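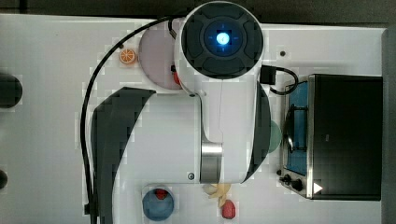 1/ Question qu'on me pose à chaque repas de famille : alors, c'est pour quand, le robot qui range la cuisine ? Je réponds toujours « pas pour Noël » et tout le monde est déçu. Pourtant, sur le papier, le boulot est ridicule : trois assiettes rondes, une rose, une verte, une bleue, une fraise en jouet, un petit four noir. Un gamin de maternelle plie ça avant le goûter.

2/ Sauf que le gamin, lui, sait déjà qu'une assiette à moitié cachée reste une assiette. Il se penche, il regarde, il tire dessus. Une machine doit d'abord deviner ce qu'il y a derrière son propre bras !! C'est bête à dire mais la moitié de mes soucis viennent de là.

3/ J'ai tenu un petit carnet pour le projet Parsa (oui, je note tout, déformation pro). 806 essais de rangement, 508 réussis. Vu de loin ça a l'air pas mal. Maintenant imaginez votre lave-vaisselle qui rate à ce rythme-là et dites-moi combien de temps vous le gardez.

4/ Et « réussi », chez moi, ça veut dire que l'objet finit au bon endroit. Je ne compte pas le temps. Mon record de lenteur, c'est 51 secondes pour une tasse. J'aurais eu le temps de la laver, de l'essuyer et de râler.

5/ Ce qui marche bien : les trucs rigides, isolés, toujours les mêmes. Ce qui me rend dingue : tout ce qui est posé sur autre chose. Une bouteille de ketchup couchée en travers d'une assiette, par exemple — on prend quoi en premier ? Vous et moi, on ne se pose même pas la question.

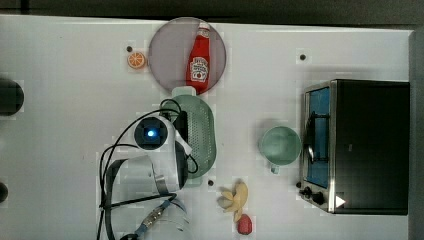 6/ ET EN ATELIER, ALORS ?

Là je suis nettement plus optimiste. Chez Trokeck, à Vurness, ils trient des pièces toute la journée avec 4 bras et ça tourne. Mais les bacs sont au même endroit chaque matin, la lumière ne bouge pas, et il n'y a pas de chat qui traverse le plan de travail (le mien adore).

7/ Donc ma position, en février et sous réserve de changer d'avis au printemps : l'atelier oui, la cuisine pas encore. Quand on me montre une démo, je demande toujours à déplacer un seul objet avant de relancer. Essayez, c'est très instructif, et un peu cruel — j'avoue que j'aime bien.

8/ Prochain fil sur Hasell, leur logiciel de planification, que je teste depuis peu. Si vous avez un robot à la maison qui fait autre chose que l'aspirateur, racontez-moi, je prends tout, même les catastrophes !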